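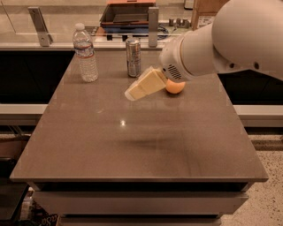
4. Setting up and looking after the arm and gripper

Use this section when you install the Brotport arm at a new table, after any gripper change, and for the routine checks listed at the end. Section 3 covers bolting down the base and connecting power. Do not start here until the base checks in section 3 are complete and signed off.

You will need:

The hand controller
A 3 mm hex key
The torque driver from the service kit
A lint-free cloth and the cleaning fluid supplied
The test set (see 4.3)

CAUTION: The arm can move as soon as the drives are enabled. Keep hands, sleeves and lanyards off the tabletop whenever the amber light on the hand controller is on.

4.1 Preparing the table

1. Clear the table of everything except the items you intend to work with. Drinks and bottles used as test items must have their caps on or be unopened.

2. Wipe the tabletop and let it dry. A glossy top shows smears that the vision software may pick up as edges.

3. Look across the table from the head camera view on the controller. If a ceiling light makes a bright spot on the surface, note where it falls. Keep test items out of that spot for the first run.

4. Check that any glass partition or bracket near the table is entered as a keep-out area. Clear glass is not detected by the arm. Enter it by hand under Workspace > Barriers, with a margin of 100 mm on the table side.

5. Do the same for cabinets and countertops on either side. The elbow swings wider than the gripper, and most contact damage we repair is on the upper housing.

4.2 Fitting and zeroing the gripper

1. Press Stop on the hand controller and wait for the amber light to go out.

2. Line up the mark on the gripper head with the mark on the wrist. The head seats in one position only. Do not force it.

3. Tighten the 2 clamp screws a little at a time, going back and forth between them. Finish with the torque driver at the setting printed on its handle.

4. Turn the wrist by hand through its full travel. It should move smoothly. If you feel a catch, remove the head and look for grit on the seating face.

5. Enable the drives and choose Gripper > Zero. The gripper closes fully, opens fully, and closes again.

6. Wait for the message "Zero stored." If you see "Zero not stored," repeat step 5 once. If it fails a second time, go to 4.5.

Note: Zeroing is lost if the head is removed, even for a minute. Always repeat steps 5 and 6 after refitting.

4.3 Setting the approach height

The approach height is the distance above the table at which the arm slows down before contact. It is set to 400 mm at the factory, and this is too high for most tabletop work.

1. Place a flat, firm item near the middle of the table. A wrapped wedge of cheese or a similar block works well.

2. Place a small ball beside it, touching one end. A ball the size of a ping pong ball is suitable.

3. Put a can and a bottle toward the back of the table. These give the software something tall to plan around.

4. Choose Setup > Approach > Learn. The arm moves over the block and comes down at reduced speed until it makes contact.

5. Watch the force bar on the controller while the gripper is in contact. It should stay in the green band. If it reaches yellow, press Stop, lower the contact force by one step and start again from step 4.

6. When the arm holds position, press Accept. The new approach height is saved.

7. Repeat with the block turned to a different angle. If the two heights differ by more than 3 mm, the table is probably not level. Go back to section 3.

Note: Plastic wrap can cling to the gripper. If the block lifts when the arm goes up, clean the contact surfaces and use a fresh block.

CAUTION: Do not hold the ball in place with your fingers during step 4. If it rolls, press Stop first and then reposition it.

4.4 Routine care

Every day of use:

Wipe the gripper head and the lower housing with a dry cloth.
Check the slots on the gripper head for crumbs and dust. Brush them out with a soft, dry brush. Do not use compressed air, and do not spray fluid directly at the slots.
Check that nothing has been pushed into any opening on the arm.

Every week:

Clean the housing with a damp cloth and the supplied fluid. White housings stain if sauce or coffee is left on them overnight.
Run Gripper > Zero and write the result in the log.
Look at the clamp screws. If the paint marks no longer line up, tighten as in 4.2, step 3.

Every January:

Return the torque driver to Jillgate for calibration. A loan driver can be requested in advance.

4.5 If something is wrong

"Zero not stored" appears twice
Remove the head, wipe the seating face and the contacts, and refit. If the message comes back, the finger sensor needs replacing. This is a service job.

Arm stops short of the item
The approach height is set too high or a keep-out area overlaps the table. Check Workspace > Barriers first.

Arm presses too hard
Lower the contact force by one step. If it is already at the lowest step, stop using the arm and call service.

Gripper knocks the neighboring item
Small round items next to a larger block may be read as part of it. Move them apart by a finger's width, scan again, and confirm that both outlines appear on the controller.

Clicking from the elbow
Press Stop and do not run the arm again. Record the position shown on the controller before you switch off.

For service, contact Salamatu Ogbonna at the Skastholm workshop. Have the serial number and the last zero result ready.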